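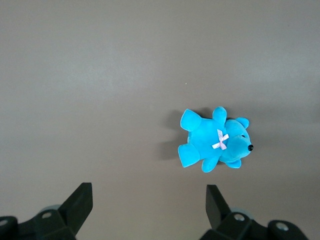
Item 1: turquoise plush bear with pink neck ribbon, on the gray surface.

Hermans Toy Library, Flindville
Minutes of the stock and purchasing meeting, July 2, 2025

Present: Ilse Hendriks (chair), Octavian Filip, Stijn Van Damme, Tineke Dewulf
Minutes: Amber Van Acker
Apologies: none received

1. The small bear

Tineke opened with the bear from Vurkar, which the supplier is offering as a giveaway for children who join the library in the fall. The offer is for 2,000 pieces at a single price, delivered in October. Tineke likes it. She said it is a cheerful color, it is small, it has a bow, and children will want it. She pointed out that we have had no welcome gift at all since the bookmarks ran out and that parents have noticed.

Octavian said he had not met one of these parents. He asked what we would be buying, apart from a color. The sales sheet calls the bear "a lasting companion" and says the fabric is "premium." He wanted to know what premium means and who decided it. Tineke said it means velour. Octavian said velour is a kind of fabric and premium is an adjective, and he would like the sheet to give him a fiber content.

Stijn raised the nose and the eyes. They are small, black and hard-looking, the nose especially, with a shine on it like a bead. He does not want to hand out anything with a bead on it to a child under three until he has seen a test report. Vurkar's letter says the bear is "suitable for all ages." There was no report attached to the letter. Tineke had asked for it by phone and was told it was "on its way," and Stijn asked that the minutes show he has heard that before from this supplier, over the stacking cups.

Ilse asked whether embroidered eyes were possible. Tineke will ask. She expects a higher price and a later delivery.

The ribbon was discussed for longer than planned. It is a thin pale pink ribbon, tied around the neck. Octavian called it white. Tineke said it is pink in the catalog and pink on the bear. Stijn did not mind what color it was but wanted to know how it is fastened — whether it is stitched down at the back or only tied. The sales sheet says nothing on this. If it is only tied, it will be off in a day, and then there is a loose length of ribbon in the house of every new member. Tineke said any parent can cut a ribbon off. Stijn replied that if we expect parents to cut it off, we should not be paying for it.

Ilse asked for a price without the ribbon. Agreed.

Octavian then came to the number. The minimum order is 2,000. He does not see how we get rid of them. Our membership stood at 2,017 at the last count, and that figure is everyone, including families who joined years ago and have not borrowed so much as a jigsaw since. New members are a small part of it. Tineke said the rest could be sold at the front desk. Octavian said we have tried selling things at the front desk and the tote bags are still in the back hall. Tineke did not agree that the tote bags were comparable.

Amber asked where 2,000 bears would be stored. No answer was offered. Stijn thought the cartons might fit under the stairs if the puppet theater was moved, but he had not measured.

Decision: no order. Tineke to go back to Vurkar for (a) the test report in full, (b) how the ribbon is attached, (c) price with no ribbon and with embroidered eyes, (d) a smaller minimum. The item returns when all four are in hand and not before.

Tineke asked that her disagreement be recorded. She thinks we will lose the October slot.

2. Washing of soft toys

Stijn reported on the new washing instructions. Soft toys that come back from loan are to go through the machine in a mesh bag, on the gentle cycle, and air dry on the rack. He has written this up on one page.

Octavian asked whether anyone had checked that the gentle cycle gets anything clean. Stijn said the detergent maker says it does. Octavian said the detergent maker would. Ilse proposed that a few older toys be put through the cycle and looked at afterwards by someone who did not do the washing. Stijn was content with this.

Tineke mentioned that toys with a long pile come out matted and have to be brushed, and the page does not mention brushing. Stijn will add a line. He would also like the dryer label to say in large letters that soft toys do not go in it. It says so now in small letters, and a rabbit was ruined.

Decision: instructions adopted on trial, with the brushing line added. Stijn to report back.

3. Gerereo catalog software

Gerereo have written again to offer their cataloging program. Ilse circulated the letter. It promises to "transform the way your community plays." Nobody present could say which part of the program would do that.

What it does, as far as Amber could make out from the demonstration, is list the toys, print labels and send reminders when a loan is overdue. Our present list does the first of these. Labels are written by hand. Reminders are sent by Amber when she remembers.

Octavian asked the yearly cost. The letter gives a price for the first year and then says later years will be "competitively set." He did not think we should sign something whose second-year price is an adverb. Ilse agreed that we need the figure in writing. Tineke would like the reminders badly enough to pay for them. She suggested asking whether that piece can be bought alone.

Amber wanted to know what happens to our list if we leave. At the demonstration she was told it could be exported, and when she asked to see this done the demonstrator moved on to the next screen.

Decision: Ilse to write back with three questions: cost from the second year, reminders only, and a sample of an exported list. No trial to be started meanwhile.

4. Sorting of the plush shelves

Deferred from the last meeting. The plush shelves are overfull and nobody can find anything on them. Two schemes were put forward.

Tineke's scheme is by animal: bears together, rabbits together, and so on. It is how children ask for them. Stijn prefers size, as the small ones fall behind the large ones and stay there. Octavian doubted that either scheme would survive a single morning of opening hours and asked why we were discussing it a second time. Ilse said we were discussing it because it was not discussed the first time.

After some back and forth it was agreed to put the small toys in shallow open bins at the bottom, whatever the animal, and leave the large ones on the upper shelves by kind. Amber and Tineke will do the sorting. Toys with a loose eye, open seam or missing label are to come off the shelf and go in the repair box, and Stijn would like a note kept of how many come off, as he suspects it is more than we think.

Octavian asked that the repair box be emptied first. It has been full since winter.

5. Minutes of the last meeting

Approved with one correction. Under "Puzzles," the words "all complete" should read "said to be complete." Correction requested by Octavian.

6. Other business

The lock on the side door is sticking. Stijn has oiled it once. Ilse to call the landlord.

Tineke asked if a name could be chosen for the bear in case the order goes ahead. Ilse ruled that this could wait for the test report.

Actions

Tineke: four points to Vurkar; sorting with Amber
Stijn: brushing line and dryer label; trial wash; measure under the stairs
Ilse: letter to Gerereo; landlord about the lock
Amber: sorting with Tineke; corrected minutes to the binder
Octavian: empty the repair box, having raised it

Next meeting to be set by Ilse once Vurkar has replied.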